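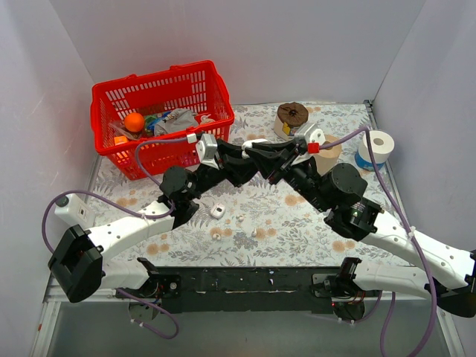 Household Chores and the Two-Armed Machine

Print this post | E-mail this post
Reading time: 2 minutes

Posted by Roos Michiels, 31 August 2021

The question put to this blog most often is whether a machine can yet be trusted with ordinary work in the home. My answer remains a cautious one. Machines have washed our dishes and clothes for decades, but a person still loads them, empties them and puts everything away.

Clearing a table is a fair test of the difference. A shopping basket, paper rolls and a bottle lying on its side differ in size, weight and stiffness, and each must be held in its own way. An adult does this without thought. A machine must settle where to take hold, how firmly, and which arm should go first.

Small objects deserve particular attention. My colleague Geert Verbruggen maintains that large items are the harder problem, on account of their weight. I do not share his view. A basket offers a wide rim to grip, while an earbud offers a smooth, rounded surface and very little of it.
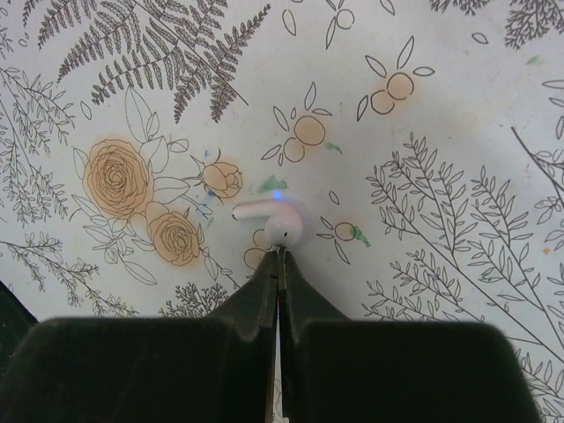 A wireless earbud held between two gripper fingers.

Holding such an item is only part of the chore. It must also be turned the right way, placed in its case and left undamaged. I would ask any supplier to show 300 attempts in a row, failures included, before speaking of a finished product.

The shop floor is a kinder setting, as parts arrive in a known order and the lighting does not change. Homes offer neither advantage. I expect that useful machines will reach the packing bench well before they reach the kitchen.

Readers' letters on the cost of upkeep will be answered in December.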